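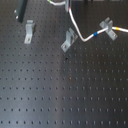 Shared Equipment Deserves a Shared Budget

Public colleges in the Estport district spend generously on new laboratory equipment and very little on keeping it in service. The district should correct this before the next round of purchasing opens in August.

Under present rules, a department may apply for funds to buy an instrument but must pay for repairs out of its teaching allowance. The result is predictable. Instruments bought with care are left idle when a minor part fails, and a neighboring department applies for a new one of the same kind. Last year the district recorded 2,020 items in its science inventory. Of these, 229 were listed as awaiting repair, and many had held that status for longer than two terms.

A single maintenance fund, open to all departments and administered by the district office, would be a modest remedy. Nornero College has operated such a fund for two years. Its director of facilities, Samer Khalaf, reports that most requests are small and that the average repair costs $819.

Critics argue that a common fund would reward careless users. That concern can be met by requiring each department to keep a service record and to name a responsible member of staff. It does not justify the present arrangement, under which students in well-funded programs work with sound equipment and others wait their turn.

The district board should place the proposal on its agenda and invite written comment from faculty.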